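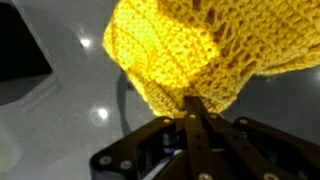
4.2 Handling of soft goods

The Wullunik kit is sold by Odadness as a "universal" gripper package, a word the brochure uses on every page and the warranty does not use at all. Having found in Section 4.1 that it handles boxes and bottles as well as anything else we have tested, we turned to the things people tend to leave lying on tables.

Soft goods are awkward for a parallel-link gripper. A crocheted piece has no fixed outline, and the stitch pattern can change from one end to the other. The vendor's grasp planner, Siu, deals with this by looking for a narrow spot and pinching it. Figure 3 shows a grasp of this kind.

Figure 3. Wrist camera view of a yellow crocheted piece held at its gathered lower end. The stitches are dense on the left and more open at the upper right.

We ran 100 trials on crocheted and knitted items using the factory settings. A trial counted as a success if the item was lifted clear of the table and held for 8 seconds. The kit succeeded in 41 trials. We then lowered the closing speed, a setting the manual lists under "Appearance," and repeated the full set. Successes rose to 73. We have written to Odadness about the manual.

Most failures at the factory settings were of one type: the fingers closed before the yarn had bunched between them, and the item slid out during the lift. Openwork was a separate problem. A fingertip could pass through a gap and come up holding a single loop, a result that Siu reported each time as a secure grasp. Fung scored these by hand as failures, over the software's objections.

Release was less dramatic but slower. Yarn caught on the fingertips in several trials and had to be freed with tweezers, which are not included in the kit. The Astside add-on, sold separately, replaces the tips with smoother ones. We did not test it, the order having been placed in December and the parts still being described as "on their way."

A buyer who handles mainly rigid items can ignore this section. Anyone planning to sort knitwear should budget for an afternoon with the settings menu and a pair of tweezers.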